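We use cookies to remember your preferences. Accept all | Manage settings

Reading time: 3 minutes

Bridach 4.2: a planning and grasp-selection stack under test

Bridach is sold as a drop-in layer between a depth stream and whatever arm controller you already run. Version 4.2 replaces the old sampling planner with an optimiser that keeps a cache of earlier solutions, and adds a grasp scorer for cloth. I ran it on a workstation at Vesemton through most of April, against our existing Rangel controller.

Installation is unremarkable. The package builds from source without patches, the message definitions are sensible, and the configuration lives in one file. The calibration tool is the weak part: it accepts a bad hand-eye transform without a warning, and I lost an afternoon to a swapped axis it could have caught. 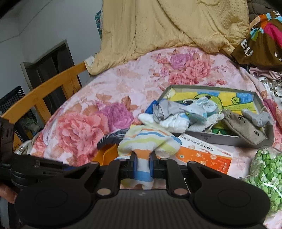 Cloth is where the new scorer should earn its licence fee. Rigid-object scorers look for opposed faces and a stable normal, and a garment offers neither for long. Bridach fits a local thickness estimate instead and ranks candidate pinches by how much material would lie between the fingertips. A small striped cloth held at its narrow middle, with the upper part fanned out in folds over the blue finger faces, is a fair picture of the grasp it ought to prefer. A heap spilling over the side of a shallow box is harder, as the segmentation has to separate a sock across the rim from the crumpled items beside it, and a floral sheet underneath adds texture that the edge detector takes for folds. Raising the depth weighting reduced the false edges but also merged thin items with the surface.

Over 1,125 logged grasp queries the scorer returned a usable candidate in all but 213. Most of those failures were merged segments. Median query time was 150 ms, with a long tail when the cache missed.

The planner is better finished. Replanning is smooth, joint limits are respected, and the trajectory viewer lets you scrub through each optimiser iteration. Setsuko Kubo ported our Grerkbridge test suite to it and found one reproducible fault: cancelling a plan during a cache write leaves the lock held until restart. The supplier has confirmed it and given no date for a fix.

Documentation covers the API fully and tuning hardly at all. The default cloth weights are not explained anywhere I could find.

The planner alone justifies an upgrade from version 3. I would leave the cloth scorer switched off on patterned surfaces until the segmentation can be tuned per object class.

Get new reviews by email. Enter your address to subscribe. You can unsubscribe at any time.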